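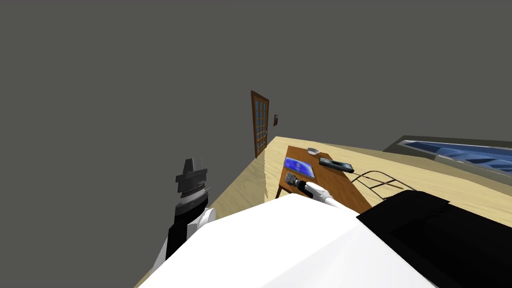 Simulation Corner: The Robot That Leaned

Readers of last month's item will recall our confident announcement that the Pendeck household suite was "basically done." We would like that sentence back, please.

Pendeck is the set of simulated rooms we use at Forkascombe to try out two-armed tidying jobs before anyone lets the real machine near a real table. The job in question is called Tolley, after the street where Davoud Akbari used to live, and it asks the robot to reach over a small table and deal with the tablet and the phone lying on it. There is also a cable, a white dish and, a short way along the floor, a basin of what looks like bright blue water. The basin was put in to make the planner nervous. It made the rest of us nervous first.

The fault showed up in February, in an overnight batch of 928 runs. Most of them looked fine in the summary table. Then Cayetano Marín opened the head camera view on one of the fine ones and asked why the door was falling over.

The door was upright. The view was tilted, and badly, with the floor climbing off to the right like the deck of a ferry. The reaching arm had its gripper over the near left part of the tabletop, beside the tablet, and the other arm was sticking up in the air with nothing in it, as if it had a question. So did we.

The cause was dull, as they usually are. The balance check compares the body's tilt with a limit, and the limit had been entered in degrees while the check was reading radians. A robot would have had to turn several somersaults before the alarm went off. It never did, so the alarm stayed quiet and the runs were marked as passed.

Two other things came out of the review:

The cable has a collision shape, but the torso housing was on its ignore list. Left over from a demo. Fixed.

The raised arm was parked there by an old rest pose from the Chowdary build, which assumed a higher ceiling and a more patient audience. The new pose keeps it down by the side.

All 928 runs have been pulled from the results page and are going through again with the limit in the right units. The first 3 stopped themselves within seconds, complaining loudly about tilt, and we have rarely been so pleased to see red text. Until the full batch is back, please don't quote any Tolley numbers from the winter report, and don't copy the old balance settings into your own rooms. If you already have, Cayetano would like to hear from you before the hardware session. He promises to be nice about it. The basin stays.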